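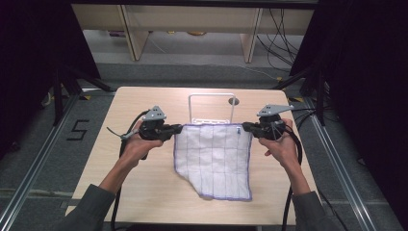
Notebook 4, p. 372

18 Sep 2019

Rain again since the morning, so I did not go to the allotment. The beans will wait. I sat at the kitchen table with the letters from the Pundell house and tried to put them in order, which I have promised my sister to do since May. She wants them before the winter. I want it too, but I am slow, because I read each one to the end and then I forget which pile it belongs to.

Most of them are from our aunt to our mother, from the first years after she moved. She writes about prices. A coat, a sack of rice, the rent for the room on Geddes Street. In one letter she tells that she paid 1060 for a sewing machine, and then for two pages she defends herself, as if my mother had already scolded her. Maybe she had. My mother's answers are not in the box, so I hear only one side, like when somebody talks on the telephone in the next room.

I learned a word today. My aunt wrote, in English, that a neighbor was "house-proud". I looked in the dictionary and it is not exactly praise and not exactly an insult. I would like to use it one time in conversation, but I must wait for the right person.

At noon Kamol Chantharasri called. He is finished with the night shifts and he sleeps badly now, because the body does not believe it yet. We talked for a long time about the choir. He thinks we should sing the old program at the harvest evening, and I think people have heard it enough - but I did not say it very strongly, and now I believe he thinks I agree. I must write to him tomorrow and be more clear. On the telephone I am always more polite in English than I want to be. In my own language I would have said no in the first minute.

Afterwards I ate soup from yesterday and washed up, and hung the white towel with the blue lines over the oven door. Tilo was under the chair the whole time. He is afraid of the rain on the metal roof of the shed, and he is eleven years old, so I think he will not change. I gave him the end of the bread.

In the evening I found two letters that are not from my aunt. They are signed only with R., and the paper is thinner. The person writes about a boat trip and asks if my mother "still has the green book". I do not know any R. and I do not know any green book. I will ask my sister, but carefully, she likes to make a big story from small things.

Piles now: first year, second year, no date, and R. The pile with no date is the highest. I put the bowl on top of it, so the draft from the window does not take it.

To do: write to Kamol. Buy stamps and envelopes. Call about the gutter.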